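Donby Track 2.4 review: pose tracking and replay software for hand-held grippers

Reviews > Software > Motion Capture and Perception

Print this page | E-mail this article

Donby Track is a desktop program that takes video from hand-held grippers and a head camera and turns it into gripper paths a robot policy can be trained on. It finds the square markers on each gripper, works out where the two tools are relative to each other, and lines up all the streams on one clock. We ran version 2.4 on 560 recordings made at our Kovville space. The license is $2910 a year for one workstation, and there is a 14 day trial with nothing locked.

Installation took one afternoon. Most of that went to camera calibration, which the program handles with a printed board and a wizard. The wizard is clear until the last step, where it gives an error figure and does not say what a good one looks like. The Dedholm exporter we already used for our training code was picked up without any changes.

We chose large, awkward objects for the test. A small block on a table is easy for any tracker. A vacuum cleaner at the bottom of the stairs means two hands working close together, a shiny housing and a hose on the floor.

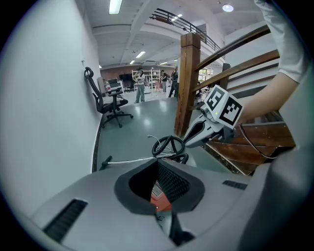
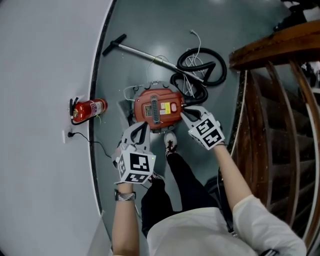

Vacuum task at the foot of the stairs: first picture from a gripper camera, second from the head camera.

Marker detection is the strongest part of the program. It copes well with wide lenses, and it kept hold of a marker cube when the cube was tilted well away from the camera. Glossy floors gave our old Gallagher scripts a lot of false corners. Donby Track threw nearly all of them out with the default settings.

When a marker is hidden, the program fills the gap from the motion before and after. Short gaps are fine. On long ones the path comes out too smooth, and the replay shows a hand gliding through a spot where it should have stopped. Those stretches are drawn in orange on the timeline, but the export does not carry the flag over, so your training code has no idea which poses were measured and which were guessed. I would like to see that fixed before anything else.

Of the 560 recordings, 31 failed to align. Kieran Mac an tSaoi went through them by hand and found that most had a head camera stream that started late. The program reports every one of these as "sync error" and leaves it there. The log file has more detail, if you know to open it.

The replay view is good. You can scrub both grippers and the head camera together, mark a start and an end, and trim. Keyboard shortcuts cover everything except renaming a clip — a small thing, but you rename a lot of clips.

Support answered our two tickets within a day. A fix for the export flag is planned for April.

Requires a recent NVIDIA card. Linux and Windows only.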